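Drikness Gripper Finger Set DK-305
Replacement fingers for parallel-jaw grippers, two-arm benches

Product code: DK-305
Supplied as: one pair of fingers, four screws, fitting sheet
Finish: black
Service interval: 2000 cycles, then inspect
Status: available, subject to Safety Notice 2115

Safety Notice 2115: loss of grip after power dip

Applies to DK-305 fingers fitted to grippers running Sikness controller software earlier than the June release.

Fault. After a short dip in the supply, the controller restarts and reads the finger position as fully open, whatever the true position. The next close command is then worked out from the wrong starting point. The fingers either stop short and drop the part, or close past the set point at full force. Both results were reproduced at the Keskinen test bench. In one test the fingers closed on the rim of a container and cracked it. No one was hurt.

The fault does not raise an alarm. The status light on the gripper stays lit as normal and must not be taken as a sign that the position reading is correct. 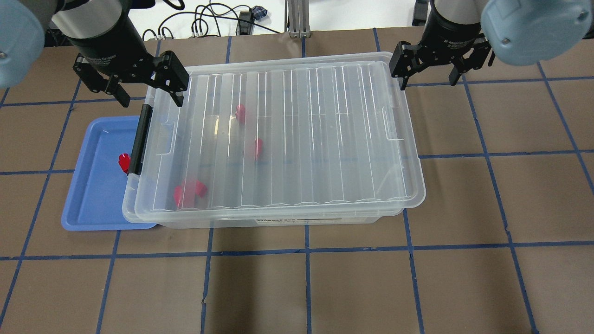 Work most at risk is the transfer of small, smooth parts between open trays and lidded boxes, with both arms sharing the same area. A dropped part can lodge under a lid or between two containers, where the second arm may then press on it. Thin plastic walls give little resistance and the force limit may not trip before they break.

What to do now

1. Check the software version on the controller start page.
2. If it is earlier than the June release, set the force limit to 50 per cent and keep hands out of the shared area whenever the arms are powered.
3. Install the update. Both controllers on a two-arm bench must be updated in the same session.
4. Run the homing routine with the fingers empty.
5. Check the finger screws. Overclosing can loosen them or bend the finger root. Bent fingers must be scrapped and not straightened.

After any supply dip, home both grippers before restarting the job. If a gripper is holding a part, support the part from below with a padded stand, switch off at the isolator, and release by hand using the screw on the housing.

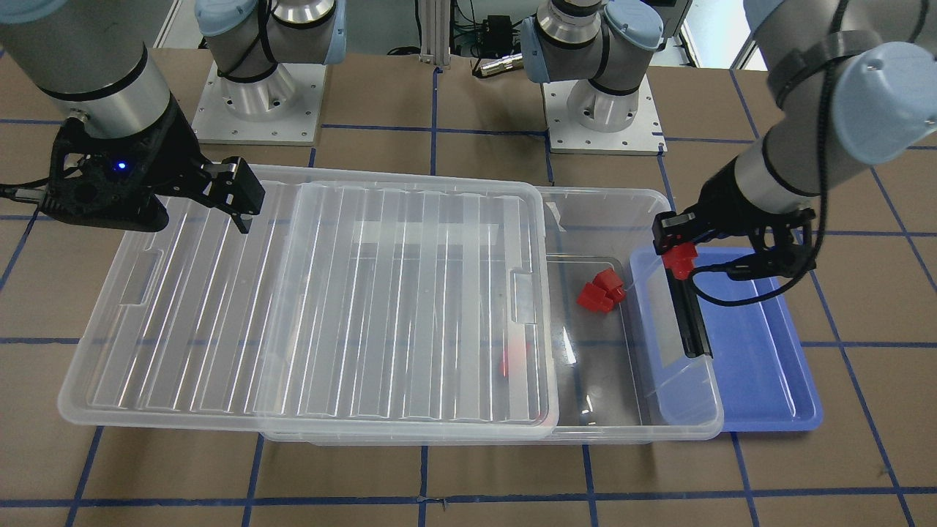
Page last changed: September 2019

Cable routing

Some reports first logged as power dips were traced to a strained connector at the shoulder. Leave enough slack for full wrist travel and strap the cable to the upper segment of the arm. Cables lying across the back of the bench should be kept clear of the arm bases. A connector that has been pulled out under load should be replaced.

Ordering and returns

Fingers damaged by the fault are replaced free of charge when returned with the controller log. Quote the notice number on the parcel. Plitora handles returns for benches bought as complete units; all other returns go to Drikness direct. Sets bought after the June release carry the same product code and are mechanically identical, so the code alone does not show whether the controller has been updated.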